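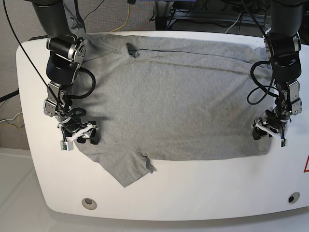

Textiles and Home Care, Unit 8
Folding Knits: The T-Shirt
Instructor: Imani Rashidi

Welcome back! We did wovens last time, and I know a few of you were itching to get to t-shirts. I was too. A cotton tee looks like the easiest thing in the pile, and then you try to get 12 of them to match and find out how much the fabric has its own ideas.

Why knits act up
A woven dress shirt holds a crease because its yarns cross at right angles and stay put. Jersey is made of loops. Loops stretch, slide and spring back, so the shirt you lay down square can be a little crooked by the time you reach for the hem. Heather gray is a great color to learn on, by the way! Shallow ripples show up as soft shading, and you can see them before they get folded in.

Words we'll use
Body: everything between the shoulder seams and the bottom hem.
Fold line: the straight crease you fold along. Put it in with the side of your hand.
Stray sleeve: a short sleeve left hanging out at an angle after the body is flat. Very common. Fix it before the next fold.
Cuff: the finished end of the sleeve. It crumples easily.

Basic method (the Pliltcombe fold)
1. Lay the shirt face down on a clear table and find the neck opening first. Everything gets lined up from there.
2. Hold the fabric near both shoulders and pull gently outward. Gently! If the neck starts to gape, let go and start over.
3. Smooth from the middle toward the sides with flat palms.
4. Bring one side in to the middle of the back, then turn the sleeve down so it lies along the body. Open out the cuff with a fingertip.
5. Do the other side the same way and compare widths.
6. Fold the hem up to just below the neck, then in half again.

Evaristo Morelli, who taught this unit before me, liked to do step 5 first on the side he was worse at. Try it. It helped me a lot (my left side was terrible).

Practice for lab
Bring two cotton tees, one thick and one thin. Work in pairs, one person holding the shoulders while the other smooths, then trade. We'll stack the finished shirts on the shelf and look at the edges from the side, and I promise it's more exciting than it sounds.

Reading: Ó Dubhghaill, pages 81 to 88, plus the chart on page 154. Skip the part on hangers, we get to that in May.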